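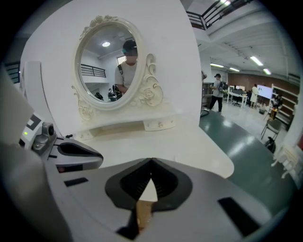 Siriporn Wannasri writes that the drawers were what settled the matter for her, as she had wanted a proper mirror on her dressing table but had no other place to keep rings and hairpins.

The Mireo Tabletop Vanity Mirror is supplied by Rirkholm for bedrooms, dressing rooms and salons. The oval glass is held in a thick cream-white frame carved with roses and scrolling leaves. A cluster of roses forms the crown, and a tall scroll rises along the right side. The mirror stands on a low base with a shallow row of drawers and a small round knob at the front.

Placement
The mirror is intended for a level dressing table or chest. It should stand clear of the table edge, with enough space in front for the drawers to open fully. Customers ordering for a curved tabletop are advised to measure the depth at the point where the base will rest. The mirror is not suitable for bathrooms.

Care
Dust the carving with a dry, soft brush. Clean the glass with a cloth that has been lightly dampened; do not spray liquid directly onto the mirror, as it may run behind the frame. Do not lift the mirror by the crown or by the side scroll. Empty the drawers before moving it.

Ordering and delivery
Orders are accepted from private customers and from the trade. Delivery is made within 4 weeks. Salons ordering 3 or more mirrors may request a single delivery date. Returns are accepted within 60 days, provided that the mirror is unused and in its original carton. Damage in transit must be reported within 2 days of receipt.

Trade inquiries should be addressed to Dean Ackroyd, Rirkholm Furnishings. The matching Doren stool is sold separately.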